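# Pattern Repeat Belongs on the Quote

I have spent most of my working life estimating wall coverings for commercial interiors, and I hold one opinion that regularly loses me arguments with purchasing departments. Patterned material should never be priced by area. It should be priced by drop, with the repeat printed on the same line as the unit cost.

A drop is one full-height length of material from ceiling to baseboard. With a plain covering, the length of a drop equals the wall height plus trim allowance, and the leftover from one drop can often be used over a door or under a window. With a patterned covering, each drop has to start at the same point in the pattern as its neighbor, or at a fixed offset from it. The drop length is rounded up to a whole number of repeats, and the remainder is scrap.

None of this is difficult arithmetic. The problem is that quotes hide it. The usual format gives a net wall area, a price per square foot, and a "waste factor" that somebody typed into a spreadsheet years ago. The factor is the same for a two-inch repeat as for a two-foot repeat. On a plain vinyl it overcharges the customer. On a large geometric it leaves the installer short, and the second order comes from a different print run.

The Flulinano job in July is the case I keep returning to. The schedule called for 868 square feet of a large zigzag in a corridor and two meeting rooms. Sikora quoted by area. Taşdemir quoted by drop, and its total was higher. The client took the lower number, as clients do. The reorder, the second freight charge and the extra visit put the final cost above the Taşdemir figure, and the two print runs do not match under the corridor lights. Both suppliers sold good material. One of the documents described the job and the other described a rectangle.

Zigzags are harder than most patterns because the eye follows a line across a seam. A floral can be off by an eighth of an inch and few people will find it. A chevron that is off by the same amount has a visible step in every row from floor to ceiling. Inside corners add to this. Walls are rarely plumb, so the material has to be split at the corner and restarted against a new plumb line, and some of the pattern is lost in the overlap. A cover strip or post at the corner hides the loss and is often cheaper than chasing a match. 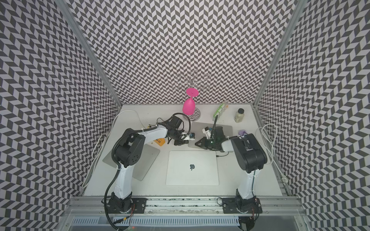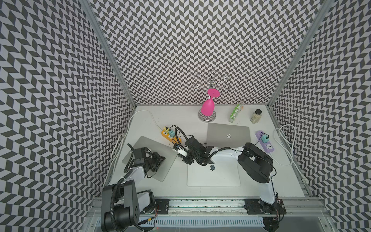
The standard objection is that buyers cannot compare quotes unless everything is reduced to a price per square foot. I accept that buyers want one number. The total is one number. A per-foot rate on a patterned product has no fixed meaning until the wall height is known, and a comparison built on it compares nothing.

Prosis, the estimating package we use, already stores the repeat and the match type for every product. Neither field appears on the printed quote by default. Turning them on takes less than a minute, and I would like to see it become the default well before 2030. Until then, ask for three things in writing: the vertical repeat, the match type, and the number of drops per room. If the supplier cannot provide them, the area figure was a guess.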